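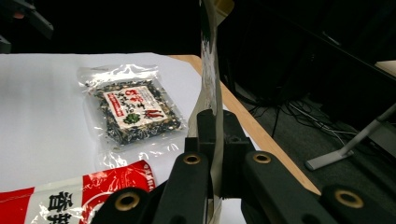

Seaweed and hotpot dipping sauces: do they really need sorting out of the packets?

Posted in Kitchen & Cupboards, Tue 9 May

Torunn Solheim

We do hotpot at home most Fridays and I've ended up with a pile of packets: dried seaweed in clear bags, some with sesame through it, plus sauce sachets. My sister-in-law says everything should be decanted into jars the day it comes in. She swears by a set from Lekach. I looked them up and it's 16 jars with lids, and I can't see what a jar does that a bag with a peg on it doesn't.

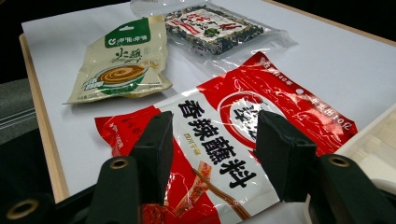 The sauces bother me more. One says 香辣蘸料, which I'm told is a spicy dipping sauce, and another has 火锅 on it, so that one at least is plain enough. I never get through a whole sachet in one go. Does the rest keep, or is "use at once" just there to sell more sachets? And does the seaweed go off at all, or only go limp?

Holger Solberg

I'd be suspicious of the jars too. I bought four and the seaweed went soft in two of them. The lids looked tight and weren't. A dry bag, air pressed out, top folded over twice and clipped, has done better for me than anything with a hinge on it.

Limp isn't the same as off. If it smells of the sea and nothing else, put it in a dry pan on a low heat for a minute and it comes back. If it smells like old cooking oil, that's the sesame, and it wants binning. The mixed sort turns long before plain seaweed does, so buy the small bag.

Half a sachet of sauce I scrape into a cup, cover and put in the fridge, and I use it within 5 days. I can't prove that's the right number. Look at what the packet says about storing it, and if you can't read it, get someone who can. I wouldn't leave it in the torn sachet with a peg on, whatever people tell you. It leaks over the shelf and you get no warning.

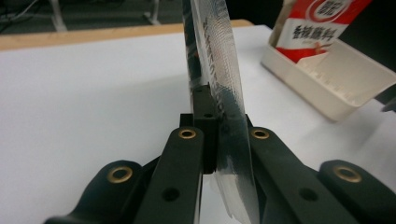 Clear film, and plenty of it.

Nurkevano

jars. always jars. never had a problem

Araya

"Never had a problem" isn't much use without saying which jars! Torunn, before you spend anything, try one bag pegged and one in an old jam jar you already own, same shelf, and open both after a fortnight. I did that with sesame seeds and couldn't taste a difference, though my kitchen is dry and yours may not be. Keep the label whichever you choose. I have a tub at the back of the cupboard that is either chilli flakes or something for fish, and I'm not volunteering to find out.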